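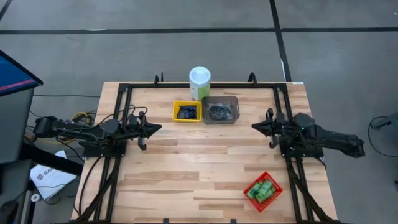
Mitmachen in der offenen Werkstatt Flostness

Du magst Holz, Schraubzwingen und das gute Gefühl, wenn abends alles wieder an seinem Platz steht? Dann komm zu uns! Für unsere Donnerstagsgruppe suchen wir ab November sechs Leute, die gern an der Werkbank stehen und Lust haben, beim Sortieren, Packen und Einrichten mit anzupacken.

Worum geht es? Im Lager Flolgate warten 717 Behälter mit Kleinteilen darauf, durchgesehen, neu beschriftet und auf die Arbeitsplätze verteilt zu werden. Manche sind prima geordnet, in anderen liegt wirklich alles durcheinander (wir freuen uns trotzdem auf jeden einzelnen!). Gearbeitet wird zu zweit an einer Bank, mit viel Platz auf der Holzplatte und ohne Stoppuhr.

Was du mitbringst: ruhige Hände, etwas Geduld und Freude an Ordnung. Vorkenntnisse brauchst du keine, die Einweisung dauert einen Abend. Deutsch oder Englisch, beides geht.

Was du bekommst: 235 Euro Aufwandsentschädigung im Monat, Tee und Kaffee, so viel du magst, und freie Nutzung der Werkstatt für eigene Projekte. Wer mag, kann danach bei Broltari weitermachen, unserem Regalprojekt für Schulen.

Zeit: donnerstags, 17 bis 20 Uhr
Ort: Werkstatt Flostness, Eingang über den Hof

Schreib uns ein paar Zeilen über das Formular auf unserer Seite, Stichwort »Tello«. Ein Lebenslauf ist nicht nötig. Du kannst auch gern vorher an einem Donnerstag vorbeischauen und dir alles zeigen lassen.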